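Household and Shop-Floor Chores: Where Machines Stand
Speaker notes, Mudassar Bangash, Roldale
Session chair: Gualtiero Fiore

Opening (4 minutes)
Thank the chair and the hosts at Flindelness. State the question early: can a machine be given an ordinary chore and be left alone with it? The position of our office is that it cannot yet, except where the chore has been narrowed a great deal beforehand.

Slide 2. What we mean by a chore
Picking up a small item, carrying it across a table and setting it down in the right place. People do this all day in kitchens and at packing benches without giving it any thought. For a two-armed machine it involves a grasp, a path that keeps the arms clear of each other, and a release at the correct height.

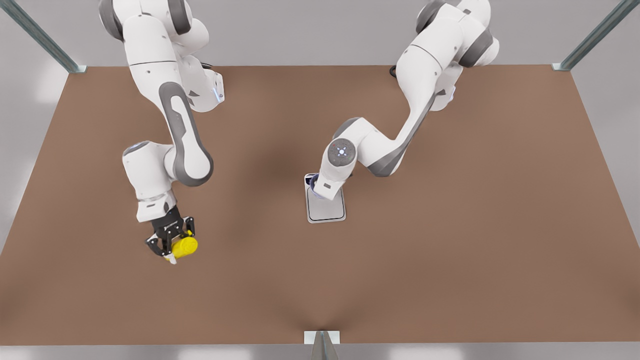 Much of this work is first tried in simulation. A simulated bench costs little to reset, and a failed attempt breaks nothing. The Kushwaha study ran 400 simulated trials of a single placing task before any hardware was switched on. Pause here for questions on method.

Slide 3. Results
Success in simulation reached 90 percent. On the physical bench it was 80 percent, with the same objects and the same lighting throughout. Remind the audience that a packing line could not accept either number. Most of the failures came at release, when the item rolled or tipped.

Slide 4. The home
Homes are harder. Drawers stick, towels fold over themselves, and items are moved between one day and the next. Refer to the Prokeck kitchen trial, which closed in January without a unit completing a full evening cleanup unassisted.

Slide 5. Recommendations
Buyers should ask for results from physical trials and for the number of times a person stepped in. Written questions may be sent to Mr. Fiore by 25th September.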